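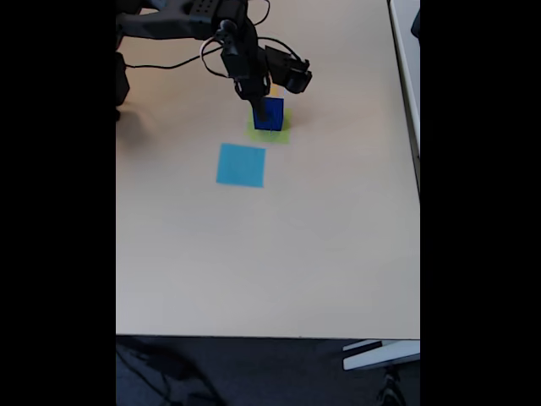
Wax finish on a tabletop goes on in thin coats, after the old polish has been stripped and the surface has dried. Test the wax first on an underside corner. A pale beige top shows every lap mark, so work in one direction and keep the pad nearly dry. Room temperature should be 70 °F before you open the can. 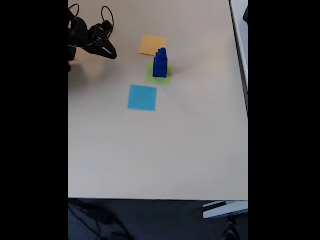
Spread the first coat of Nenuvar paste with a folded cotton cloth — a half teaspoon covers one square foot. Wait 21 minutes, then buff with a clean cloth until drag disappears. Apply the second coat across the first. If the surface smears, the coat was too thick; wipe it back with mineral spirits and start over.
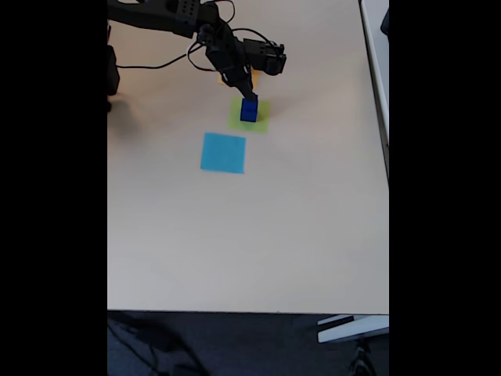 Small blue cube on a beige tabletop.

Leave the top bare for nine hours after the last buffing.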